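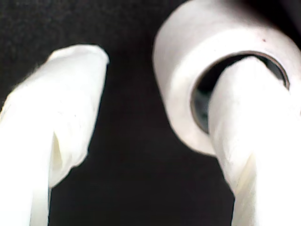
Figure 1. Pale subject on a dark ground: a white roll of tape.

Unit 4: Exposure and Tone
Instructor: Halvard Sjögren

Light meters are calibrated to a middle gray. When most of a subject is white, the meter reads it as too bright and the camera shortens the exposure, so that white paper or snow comes out dull. A large dark background has the opposite effect, and pale areas may lose all detail.

Exposure compensation corrects both errors. For snow, begin at plus one stop and bracket in thirds. For a pale object on black, begin at minus one. Spot metering is permitted in all assignments.

Students should review the histogram after each exposure. Values gathered against the right edge indicate clipped highlights, which cannot be recovered in printing.

Assignment 4 carries 70 points. Submit six prints, unmounted, with exposure notes on the form supplied. Work is due in October at the Bråten Building office. Late prints lose five points per day.

Reading: course packet, chapter 3.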